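Medeiros Student Robotics Club Takes Two Awards in the Brandum Simulation Challenge

August 2021 – The student robotics club of Medeiros Technical School has received two awards in this year's Brandum Simulation Challenge, a competition where school teams program a robot arm that exists only inside the computer. The club took second place in the general ranking and also the prize for best written report.

In the challenge, 24 teams worked on the same task. A simulated arm with a gripper must pick up simple objects and place them in a shallow tray, and it must do this many times with the objects in different starting positions. The teams do not see the final positions before the evaluation, so a program which only repeats fixed movements will get a low score.

The Medeiros team began its preparation in March. At that time the school workshop was open only for small groups, and many members of the club were joining from home. The simulator made it possible to continue the work, as each student could run the same virtual workspace on a normal laptop and send the results to the others in the evening.

"We had very little experience with simulation before," the club said in a statement. "In the first weeks our gripper was closing too early and it pushed the object away. We learned to look at every attempt slowly, one step after another, and to write down what we saw."

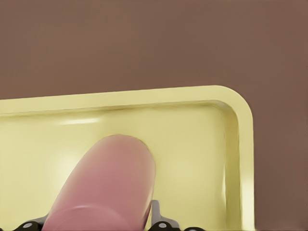 For the evaluation the club's program made 164 attempts. Each attempt was scored for a stable grasp, for the final position of the object and for the time used. The team decided not to go for the highest speed. The arm slows down for the last part of the movement and the fingers close with less force than in the earlier versions – a choice that cost some points for time but gave more in the other two parts of the score.

Round objects were the most difficult for the team. A cylinder can turn between the fingers when it is held too near to one end, and it can roll after it is released. The students tried several ways to choose the grasp point, and they kept the simplest one, which takes the direction of the long side and places the fingers across it. The written report explains also the methods that failed, with plots and short comments. The jury mentioned this in its decision and said that other school teams can learn from the report.

The club named its program Ereo. It was written by students of the second and third year, who divided the work in 3 groups: movement planning, gripper control and testing. The testing group had the right to refuse any new version if its results were lower than those of the version before. According to the club, this rule led to long discussions, but it was kept until the end of the competition.

Support for the project came from Cimiretti, a local maker of packaging machines. The company gave the school a desktop computer for the longer simulations, and its engineers answered questions of the students in a video call every second week. They did not take part in the programming, as the rules of the challenge do not allow it.

"The students asked us the same things that our own new engineers ask," Cimiretti said. "How much force is enough, what to do when the object is not where you expected. We are glad to continue with them."

In the new school year the club wants to move the program to a real arm. The school has already a small training robot, but its gripper is narrower than the simulated one, so the grasp settings must be adjusted and tested again. The members expect that friction and small errors in position will bring new problems.

The club is open to all students of the school, and no knowledge of programming is required. The first meeting for new members will take place in the robotics workshop after the start of classes. The Ereo report can be requested from the school office at no cost.

Contact: Press Office, Medeiros Technical School | © 2021 Medeiros Technical School. All rights reserved. | Back to top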